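Squad rotation and bowling workload in the Landdale women's league

Project report, sports studies module, group 4
Selma Ristić, Joaquín Riquelme, Mirta Painemal
Supervisor: Benjamín Ibarra

1. What we wanted to find out

Whether clubs that rest their opening bowlers lose more matches. Coaches in the league say yes. Valeriano Soler at Prosser said so very firmly when Joaquín rang him. We wanted numbers.

2. Data

Scorecards from 12 clubs, one season, all 40-over games. League site has them as scans, so Mirta typed them in. 253 innings usable. Left out: anything abandoned before both sides batted, and two Zellholm home games where the bowling figures don't add up to the total. We wrote to the club, no reply before the deadline.

Everything went into Gririx (the free version, which is slow with long tables and lost our filters twice). Save often if you use it.

3. Method

A bowler counts as "first choice" if she opened the bowling in at least half of her club's games up to that point. Rested = not in the eleven. We could not separate rested from injured or away on holiday, scorecards don't say. Big weakness, see section 5.

For each game we noted: who opened, overs bowled by each opener, runs conceded in the first ten overs, result. Selma did the checking, every second card against the scan.

4. Results

First choice bowlers sent down 899 overs between them. Replacement openers 634, more than we expected. July was the heaviest month for changes, most clubs playing midweek as well.

Runs in the first ten overs went up when a replacement opened. Small rise though, and at Prosser it went the other way. Match results: no clear pattern. Clubs near the top changed their openers as often as clubs near the bottom.

One thing we did notice. Bowlers coming back after a missed game bowled fewer wides in thier first spell. Not tested properly, ran out of time.

5. Problems

- Injured and rested lumped together.
- One season only.
- No account of pitch or weather. Prosser plays on a slow, low ground and that probably helps anyone who opens there.
- Our "half of games" rule is shaky early on, when a club has only played three or four.

6. What next

Ask clubs for availability lists. Joaquín thinks at least five would share them. Add a second season, and look at wides and no balls on there own, which would make a decent project for next years group.

Thanks to the scorers, whose handwriting was mostly fine.

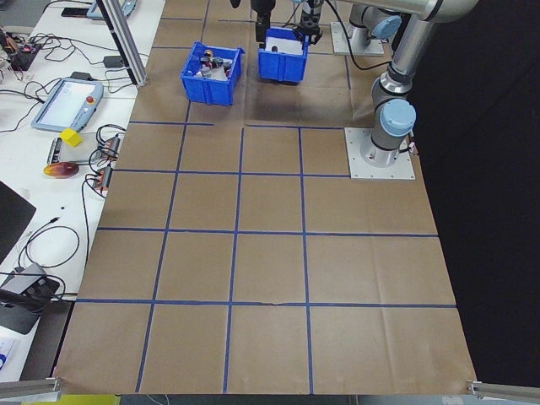 Blue bins and taped grid on brown paper.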